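Larik L2 media player for looping video art

I run a small gallery program, and this little box from Larik is what I now put behind every screen. It plays one file, forever, with no menu popping up between loops. After years of hotel-grade DVD players and laptops that decide to update at opening time, I can't tell you how happy that makes me!

It starts up on its own when the power comes on (so whoever opens the room only has to flip one switch), and if you link two or more over a network cable they stay in sync. I ran a three-channel piece on them through September and the cuts lined up the whole time. Files go on a plain USB stick. The case is small enough to hide behind a wall-mounted monitor, and it weighs around 500 grams with the bracket.

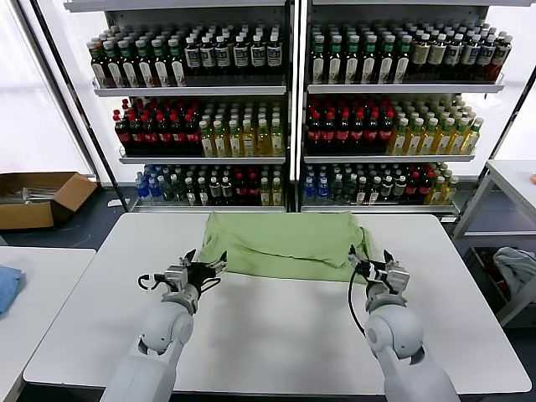 The sound is my one gripe. The headphone jack is quiet, so for anything with dialogue I add a Wegener amp, which costs another $58. The player itself is $600 from the Flinwood shop, bracket and power supply included, and they rent them too if your show is short.

Recently viewed
Nuris short-throw projector
Wegener headphone amp
Larik sync cable
Flinwood monitor wall bracket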